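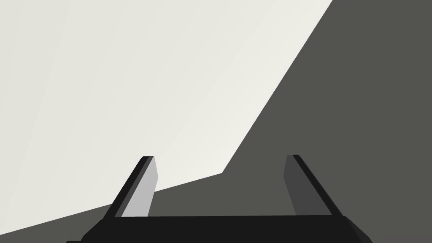
A two-fingered gripper in a computer-rendered view.

Broden to put Zarnmont studio tapes back on sale

January 14, 2019

The record label Broden has bought the tape library of the former Zarnmont studio in Vustulbridge and will start selling music from it in February. The first release is a double CD of 31 instrumental pieces, most of them unavailable in any form after the original cassettes sold out.

Zarnmont recorded dance bands, organists, brass groups and solo players for small labels and for the musicians themselves. Many of the recordings were sold only at concerts or by post. When the studio closed, its tapes went into storage with the paper session sheets, and ownership passed to the family of the founder.

The studio's own ledger lists 1,460 reels. Broden received 1,454 of them. The label says the missing reels were signed out to musicians and not returned, and it would like to hear from anyone who has one. The names on those entries are being checked against old address books that came with the tapes.

Fikri Manurung, who runs Broden, said the price paid would not be made public. He said the label had been in talks with the family for a long time and that another buyer had wanted only the organ recordings.

"We asked for the lot, because splitting it up would have left the brass and the small groups with no home," he said. "Some of it won't sell. We knew that when we signed."

The double CD, called Evenings at Zarnmont, opens with a set of slow pieces for alto saxophone and piano by Darmawan Rondonuwu. He made three cassettes at the studio and later taught woodwind at Laing College. The second disc is mostly guitar and vibraphone, with two hymn arrangements for brass quartet at the end.

Rondonuwu has written a short note for the booklet. In it he recalls that the piano was tuned on the morning of each session and that players were asked to leave their shoes at the door of the main room. He has also corrected two titles that were printed the wrong way round on the first cassette and stayed that way on every later copy.

Syafiqah Krishnan is in charge of the transfers. Each reel is played once at low level to check its condition, then copied at full quality, and the session sheet is scanned to go with it. Reels with sticky binder are set aside for baking before they are played. Krishnan said the sound had been left close to the original masters, with hum taken out of four tracks and no added reverb.

"People who owned the cassettes may notice more top end than they remember," she said. "That was on the tape. It got lost in the copying."

The label has so far traced 21 of the musicians or their families. Royalties will be paid twice a year to those with a signed agreement, and money due to players who have not been found will be held in a separate account. Where no contract survives, Broden is using the session sheet as proof of who played.

Do-yoon Bae, whose late father played vibraphone on several of the sessions, said he had never heard two of the tracks until the label sent him a copy. He has lent Broden a set of concert programmes, and one of them is reproduced in the booklet.

A smaller run of cassettes will be made for mail order only. These will carry the first disc, without the booklet, and will be sent out after the CDs. A vinyl edition is not planned. Downloads will be offered from the same day as the CD, either as a full album or as single tracks.

Shops in Vustulbridge and Laing will have the CD in stock. Customers who order directly from Broden before release will be charged when the order is posted.

A second collection, made up of organ music, is being put together by Aiman Harahap. He said the track list was not settled, as several of the organ reels run at a speed that does not match what is written on the box. No release date has been given.

Former Zarnmont musicians who have not yet been contacted are asked to write to Broden with the name of the group they played in and, if they have it, the title of the cassette.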